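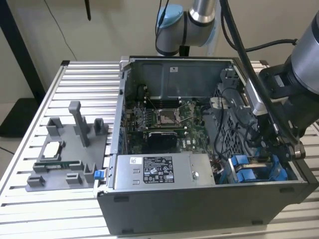
What is computer refurbishment?
Computer refurbishment is the testing, cleaning, repair and resale or donation of used computers, so that a machine withdrawn by one owner can be put to work by another.

Computer refurbishment

Computer refurbishment covers desktop machines, laptops, servers and their parts. It is distinguished from recycling, in which equipment is broken down for its materials, and from plain second-hand sale, in which goods change hands untested. In trade usage the word "refurbished" implies that a machine has been inspected, wiped of its former owner's data and brought to a stated working condition. The terms "renewed" and "remanufactured" are also met, with meanings that vary from seller to seller.

Sources of equipment

Most stock comes from offices, schools and public bodies that replace their computers on a fixed cycle. Machines from such sources tend to be of the same model and age, which makes testing quicker and allows parts from one unit to be used in another. Household donations are more mixed and are often incomplete.

Process

Incoming machines are logged by serial number and given a visual check. The case is opened, dust is cleared from fans and heatsinks, and the power supply is tested under load. Memory and processors may be taken out for separate testing or for use in a better chassis. A board stored without its processor is normally fitted with a socket cover, as contacts in the socket are easily bent and seldom worth repairing.

Storage is handled apart from the other parts. In many business desktops the drive sits in a plastic carrier that clips into a bay and can be released without a screwdriver. Carriers are kept with the case where possible, being specific to a maker and often to a range of models. 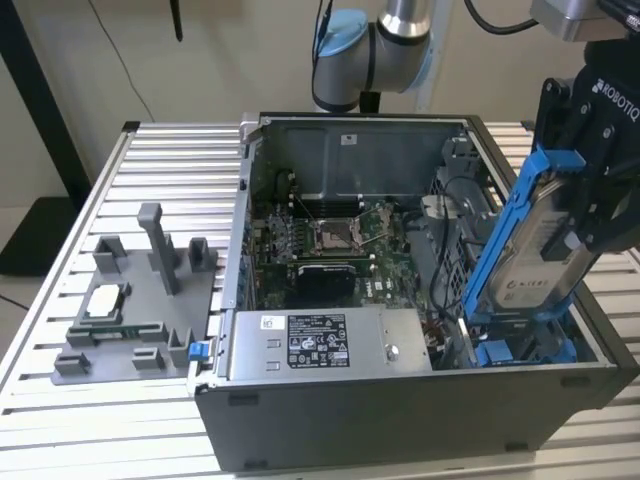
Desktop tower with side panel removed, showing a hard drive in a blue caddy.

Data erasure

Before resale, all storage must be wiped or destroyed. Magnetic drives are commonly erased by overwriting the whole surface, and the result is checked by reading back a sample or the full drive. Solid-state drives are less suited to overwriting, as their controllers hold spare cells that the computer cannot address directly; a built-in erase command is used instead. Drives that fail either procedure are shredded or crushed. Most refurbishers issue a certificate for each drive, listing its serial number, the method used and the date.

Grading

Finished machines are sorted by appearance and performance. There is no single scale, but letter grades are widespread — A for light wear, B for visible marks, C for damage that does not affect use. The Ellurgate scale, drawn up by Rajkumari Thakur and Myrto Kalogeropoulos, keeps the two measures apart and gives each machine a pair of marks. It has been taken up by the refurbishers Millska and Wevo.

Economics

The margin on a single desktop is small, and labour is the main cost.

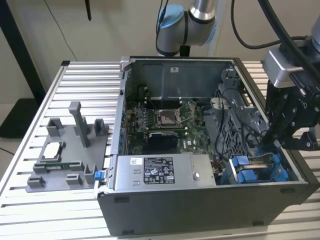
A machine that needs more than 30 minutes of bench time is, in many workshops, stripped for parts instead. Memory, processors and power supplies hold their value better than cases and boards, particularly where the board is of a shape used by one maker only. In a study of 3572 office desktops, Evdokia Kokkinos found that 20 per cent had been stripped in this way, with faulty power supplies the most frequent cause.

Software support also sets a limit. A desktop in good order may lose most of its resale price once its operating system no longer receives security updates. Some workshops install a free operating system on such machines and sell them at a lower grade.

See also

Data sanitisation
Electronic waste
Planned obsolescence
Right to repair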